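Progress report, second period -- bimanual teleoperation data, Windar cell
March
Prepared by the Kalum manipulation group for the Hondivik program office

1. Status

Collection on the eyeglass case task is on plan. The target for this period was 475 accepted demonstrations and that number has been reached. The total commitment under the grant remains 2,000. Acceptance is decided on replay, by an operator other than the one who recorded the episode.

2. Method

The task is tray loading. Cases lie on the floor of the cell and are to end up in a yellow container, side by side where space allows. Both follower arms are driven by remote control from a pair of leader arms. Hand guiding was used in the first period and has been dropped for this task: with two arms close together the operator's hands blocked the wrist views, and the recorded joint torques were of little use for training.

Case color, covering and starting pose are changed between episodes. Cases standing on edge are included on purpose. They need a narrower approach, and operators take longer to line up the fingers.

3. Problems

Fabric cases slip less than hard ones but sag under a firm grip, and the gripper current limit was lowered to suit. This cost 14 episodes that had to be recorded again at the new setting.

Clock drift between the wrist cameras and the joint log reached 28 ms in long sessions. The logger now resyncs at the start of every episode. Older data has been corrected offline and does not need to be replaced.

Left arm cable routing is still poor. The cable can catch near the elbow at full reach -- a clip has been ordered.

4. Next period

Train a first policy on the accepted set and run it against the Cheng baseline. Add episodes in which the operator drops a case and recovers it. The operator guide will be revised to cover regrasping, which new operators now learn mostly by watching.

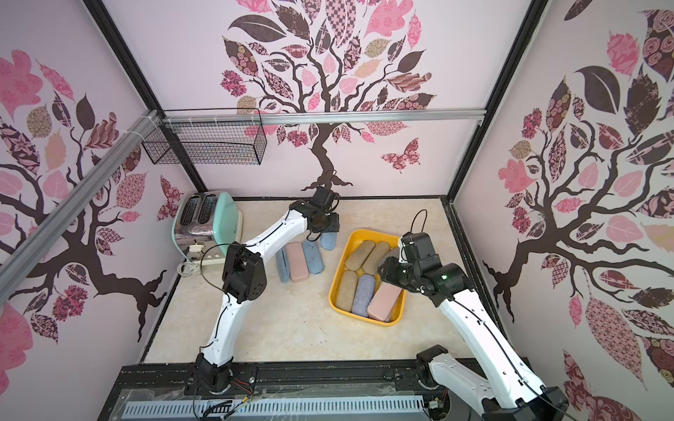
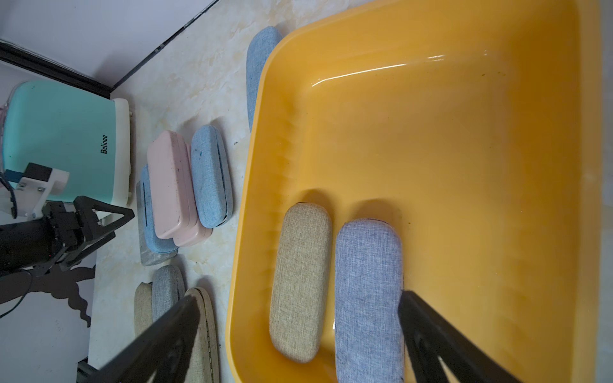

Eyeglass case task, Windar cell: fixed camera (first), wrist camera (second).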